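How to Wash and Dry a Duvet at Home

A duvet needs washing twice a year. October is a good time for the first wash, before the heating goes on.

Read the care label first. If it says dry clean only, stop there.

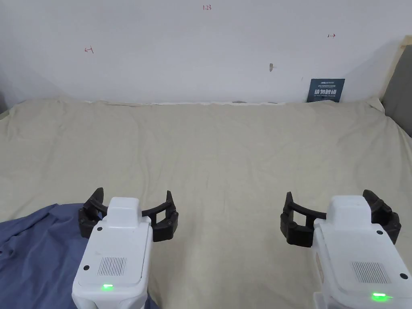

Smooth out the cloth and look for stains before washing.

Check the seams and sew up any holes. Treat stains with a little dish soap and cold water, and leave it on for 10 minutes.
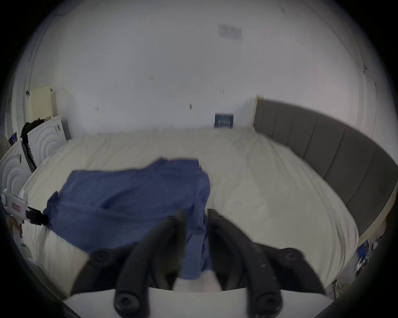

By the Closstead Home Desk | 2024-01-11

Take everything else off the bed, clothes included. Dark cotton can bleed onto a pale cover.

Use a front loader big enough for the duvet to turn over. If yours is too small, go to a laundromat. Set it to warm and gentle, with half the usual detergent and no softener.
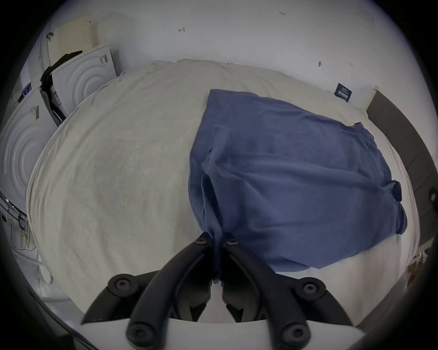 Run a second rinse. Soap left in the filling makes it clump.

Dry on low with two clean tennis balls. Stop every half hour, shake the duvet and break up lumps by hand. Down can take four hours or more.
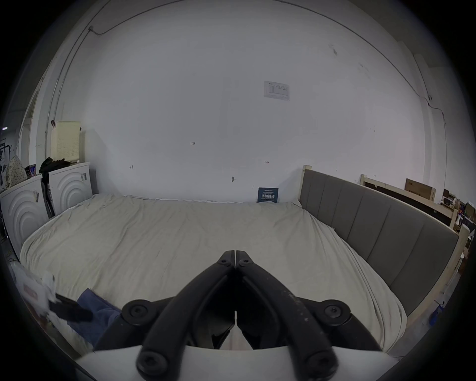

Leave it spread out overnight before putting the cover back on. If the middle still feels cool or heavy, it needs another cycle.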